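Livestock gift scheme

From the Eltow Reference Library of Aid and Development
October 2026, by Kadri Kalniņš

A livestock gift scheme is a form of charitable assistance in which donors pay for farm animals to be supplied to households, schools or co-operatives in poorer rural areas. The animals most often given are goats, hens, dairy cows, pigs, bees and draught animals such as oxen. Schemes of this kind are run by religious bodies, by general development charities and by small trusts set up for a single district. They differ from emergency restocking, in which animals lost to drought, flood or disease are replaced over a short period, although the two are sometimes carried out by the same organisation.

Origins

The lending and giving of animals between neighbours is far older than organised charity. In many herding societies a family that has lost its stock may ask relatives for a breeding female, keep her milk and some of her young, and later return the animal or one of her offspring. Modern schemes borrow a good deal from these customs, in particular the expectation that the recipient will give something back.

Organised programmes became common in the twentieth century, when surplus dairy animals were shipped abroad by farming and church groups. Shipping proved costly, and many imported animals did poorly in hot climates or on coarse feed. By the end of the century most schemes had turned to buying local or cross-bred stock from markets near the recipients.

Passing on the gift

The best-known feature of these schemes is the pass-on rule. A household that receives a female animal agrees to hand her first female offspring to another household, which takes on the same duty. Agreements are usually made in writing and read aloud in the local language before the animal is handed over. They may also set out what happens if the animal dies, is stolen or proves barren.

The rule spreads the benefit beyond the first group of families, but it needs careful record keeping. Ona Stankevičius, in her study of the Fivik Trust's goat programme, followed 51 households over two breeding seasons and found that pass-on was most reliable where the receiving family had been named at the outset. Where the choice was left until the kid was weaned, disputes were more frequent and several kids were sold before they could be transferred.

Feed and shelter

Most schemes require recipients to prepare for an animal before it arrives. A typical agreement calls for a raised or well-drained shed, a supply of clean water within reach, and a plot planted with fodder grass or leguminous shrubs. Under the zero-grazing system, which is widely used for dairy cattle and in crowded districts for goats, animals are kept in a stall and all feed is carried to them. This protects crops and reduces contact with diseased herds, at the price of a great deal of daily labour.

Household scraps form part of the diet of pigs and hens in many places. Peelings, cores and windfall fruit are suitable in modest amounts. Meat waste is not, and its use is forbidden by law in a number of countries on account of the risk of spreading disease. Training courses accordingly spend some time on the sorting of kitchen waste.
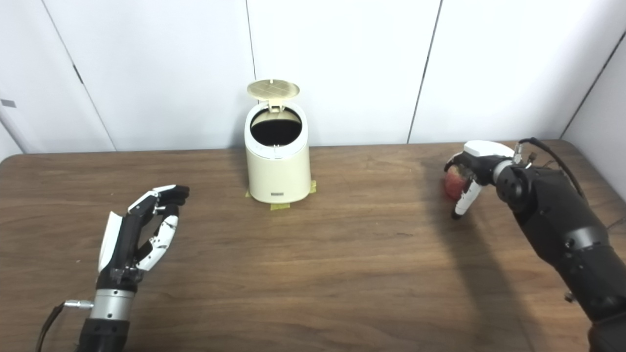
A red apple and a cream-coloured bin with its lid open.

Fruit given to goats should be cut up, as a whole fruit can lodge in the throat. Sudden changes of diet are to be avoided in all ruminants, and new feeds are brought in over several days.

Animal health

Access to treatment is often the weakest point of a scheme. In remote areas the nearest qualified vet may be a day's travel away, and many programmes therefore train community animal health workers, who can vaccinate, treat wounds, trim hooves and recognise notifiable diseases. The Trinness Livestock Fund, which bought 951 hens for village groups in a single year, made vaccination against Newcastle disease a condition of every delivery.

Animals are normally held apart for a period before they are distributed. Quarantine adds to the cost, and small trusts without land of their own may rely on a local farmer or agricultural college for the purpose.

Finance and catalogues

Many charities raise money through gift catalogues, in which a donor chooses an animal on behalf of a friend or relative and receives a card. The sum given does not always buy that particular animal. It is common for catalogues to state that gifts support the wider programme, which may include transport, training and veterinary care. Ashraful Biswas has argued that this wording should stand beside the price instead of in the closing notes.

Criticism

Objections have been raised on several grounds. Animal welfare groups point to the difficulty of providing proper care where water and fodder are already scarce. Some economists hold that cash would serve families better, leaving them free to choose. Others have drawn attention to the burden placed on women and children, who commonly fetch feed and water. Jaanus Mockus and Maëlle Lévesque, reviewing 56 project reports, noted that only 4 recorded the hours of work involved.

Supporters reply that an animal provides milk, manure and a form of savings, and that training given with it has lasting value.

Related articles
Draught animals
Fodder crops
Pētersons method of herd recording
Restocking after drought
Zero-grazing

© Eltow Reference Library. Corrections may be sent to the editors in writing. Back to top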